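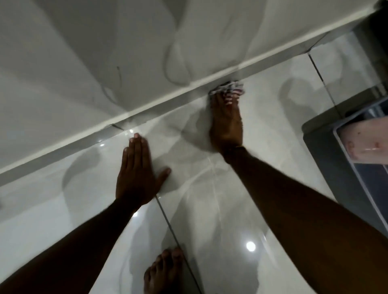 *Down on the tile, hands at the foot of the ledge.*

I've lived in Lisville long enough to have an opinion about the Toma, and my opinion is that we should leave the poor river alone for a while. Every few years somebody wants to straighten it again. This time it's the bend below Irkley, where the channel swings wide through the willows and floods the ball field most springs. The plan is to cut across the neck and save boaters 3,507 feet of paddling. I paddle that stretch! I like those feet!

My neighbor Geert Verbeke is all for it. He keeps a boat down there and he's tired of running aground on the gravel bar, and I get it, I've dragged my own canoe over that bar with my shoes full of water and said things I wouldn't repeat here. But the bar is where the herons stand. It's also where the river drops whatever it's been carrying since the hills, and if it can't drop it there it'll drop it someplace else, probably right in front of the town landing. 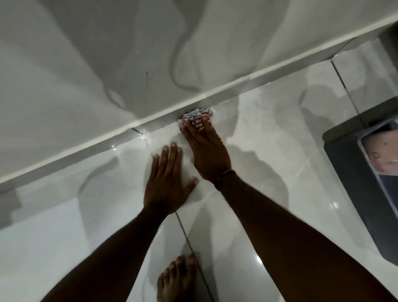
We've tried this before, too. The upper cut went in 41 years ago, and Aaliyah Petrenko, who taught half this town to swim, still talks about the hole that used to be there, deep and green with a rope over it. Now it's a straight brown ditch with rock on both sides (you can see the whole thing from the highway bridge and I'd rather you didn't). The water comes through so fast after a rain that the bank at the lower end has slumped back around 20 feet. Guess who paid for the new rock.

So move the ball field. It's grass and a backstop. There's a perfectly good flat lot up behind the school, and the kids would quit losing April to the mud. Let the Toma have its bend, and let Geert buy a boat that draws less water. I'll help him carry it over the gravel until he does.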